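Outdoor Skills Help > Courses and Training

Is a winter shelter course worth it for a beginner?

I'm looking at the January snow shelter course at Kamholm. It costs $1290 and lasts five nights, two of them in a shelter you dig yourself. I've done plenty of summer backpacking but have never slept out below freezing. The page says "moderate fitness" and nothing about experience. Would I be better off with a shorter class first? Also, do they lend sleeping bags, or do I need to buy one?

3 answers

Answer 1 (accepted)

I took the same course two winters ago with no cold weather experience and did fine. The first day is all indoors, covering layering, stoves and how to spot frostbite. You practice digging behind the lodge before you go anywhere.

What wore me out was the altitude. The camp is at 3000 meters and I live near sea level. Get there a day early if you can. There's a cheap hostel in Sikach, and the shuttle leaves from the gas station across the road. 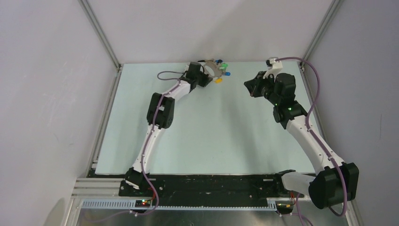 Two arms over the work surface, with small colored pegs at the left one.

They did lend bags when I went, but you had to reserve one when you booked. Email and ask. Bring your own pad, or better, 2 pads. Mittens too, and a spare pair, as digging soaks the first pair in an hour.

Answer 2

Depends what you want out of it. Bogale runs a weekend version with one night out and groups of 12. You learn less about picking a site and avalanche ground gets maybe an hour, but if you hate being cold you'll find out for a lot less money. I did that one first and then the long one at Kamholm the next year. There was some overlap in the stove part.

Don't buy a winter bag before either one. Rent.

Answer 3

Dotelska used to do these too, not sure if they still do. Bring a headlamp with fresh batteries, it gets dark by 4:30.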